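February 2019
By Sigita Rebane

I've been popping into the reading room on Plituvside all winter, and I can report that the big clear-out is finally under way! Jilden, the little group that looks after the place, has been at it for 3 weeks now, and I went along to see how they were getting on (and, I admit, to nose through the box of free paperbacks).

The numbers first. They've passed on 162 books to the shop at Clirkley, moved six old shelves into the hallway and rolled up the rug that everyone used to trip over. The biscuit tin has been found, too. It was behind the atlases and I'm told the contents were not eaten.

What I liked best was the bin corner. I've grumbled on this page before about carrier bags being stuffed in the kitchen drawer until it wouldn't shut — well, there's a hook on the wall for them now, right over the wastebasket, and old bags get a second life as liners. Such a small thing, and I went straight home and did the same beside my desk.
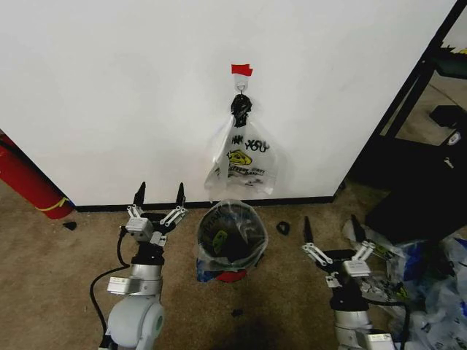 The bin corner, with a "THANK YOU" bag on the hook and a lined wastebasket underneath.

There's plenty left to do. The carpet wants a good going over, especially along the baseboard, and four crates of magazines are still waiting for a home. If you collect old gardening ones, do shout, as they go back years and some still have the seed packets stuck inside! Ozoliņš the bakers have promised rolls for anyone who comes to help, so bring a duster and an appetite.

The room stays open as usual while all this goes on, though the back shelves are a bit of a muddle — I spent ages hunting for the crime novels and came away with a book on canals. New shelves are due in July.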